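Setting Up and Looking After a Pair of Hand-Held Grippers (Station 5 Notes)

Updated February 26, 2026
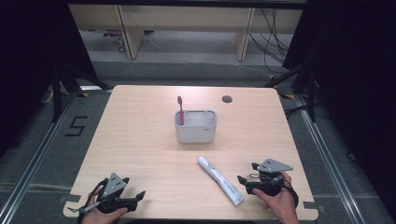
How often do I need to recalibrate the jaws?

Every 70 recorded runs, plus any time a gripper gets dropped or you take a jaw finger off. If you only do short sessions you can get by with once a week, but I go by the run count because it's on the screen anyway and I forget what day it is.

OK, so these are my notes for getting a station going from cold. I've been keeping the one marked 5 alive since last April, and most of what I know came from doing it wrong first (I once lost a whole afternoon to one loose screw!). We use the Teltero hand units with the Holzer jaw fingers, and Plinura for the recording software. If you have the older fingers, the steps are the same but the zero numbers will be different.

What you need

A 2 mm hex driver, a lint-free cloth, isopropyl alcohol, black tape, a couple of hook-and-loop straps, and the printed card with the last zero values on it. Tape the card somewhere you'll see it. Mine kept walking off until I did.

Step 1. Square up the table

Push the table back to where it belongs between the rails and check the little strips of tape near the front corners. Those strips are how I keep my working area honest. If one is peeling, replace it now. I stand in my normal spot, hold both grippers out over the table, and see if my hands land comfortably between the strips. If I have to reach, the table has drifted.

While you're down there, look at the cables on the floor. Anything that could catch a foot gets moved before you pick up a gripper.

Step 2. Check the mounting plates

Each gripper has a gray triangular plate on top, and those plates have to be solid. Grab the plate by two corners and try to wiggle it. You should feel nothing at all. If it clicks or shifts, snug up the small screws a little at a time, going back and forth between them, and stop when they're firm. Don't crank on them. The Teltero inserts will strip, and then you're waiting on parts from Brondmont like I was, with a very nice gripper sitting in a drawer.

Any plate you've tightened counts as moved, so redo the alignment in Plinura (Setup, then Align Hands) before you record.

Step 3. Clean the fingers

Unplug first. Wipe the inside of each finger with a damp cloth and alcohol, let it dry, then close the jaws on a strip of plain paper and pull. It should drag evenly. If one side slips, clean again. Bathroom items are the worst for this, by the way. A toothpaste tube looks harmless until the cap comes loose, and then you're digging mint out of a hinge!

Step 4. Route the cable and strap in

Leave a loose loop beside the gripper so you can turn your wrist all the way over without a tug. Then bring the cable back along your forearm and catch it with the strap. Too tight and it pulls on the connector, too loose and it drags through whatever you're trying to pick up. I do a full twist both ways, then open and close a few times.

Step 5. Zero the jaws

Plug in, open Plinura, and go to the jaw page. Close the left gripper all the way with nothing in it and hit Set Closed. Open it all the way and hit Set Open. Same again for the right. On my left unit the fully open reading is 319, and if it comes up more than 5 off from that, I go back and look for a loose finger before I accept it. Write the new values on the card.

Step 6. Do a dry run with real objects

I like something upright and something flat, so a toothbrush standing in a caddy and a tube lying on the table make a good pair. Pick up the tube with the right hand, set it down, then lift the brush out and put it back. Watch the jaw trace on the playback. You want a smooth line down, a flat part while you're holding, and a smooth line up. A jagged flat part usually means dirty fingers (back to Step 3, sorry).

If something's off

Jaw reading jumps when you turn your wrist: it's the cable, nearly every time. Reseat the connector and give yourself a bigger loop.

Hands look tilted on playback: a plate moved. Step 2, then align again.

One gripper feels stiff: take the fingers off, wipe the slide, and put on one small drop of light oil. One! I've cleaned up after the other approach.

When you're done for the day, leave the jaws open, coil the cables big and loose, and write your run count on the card so the next person knows where they stand.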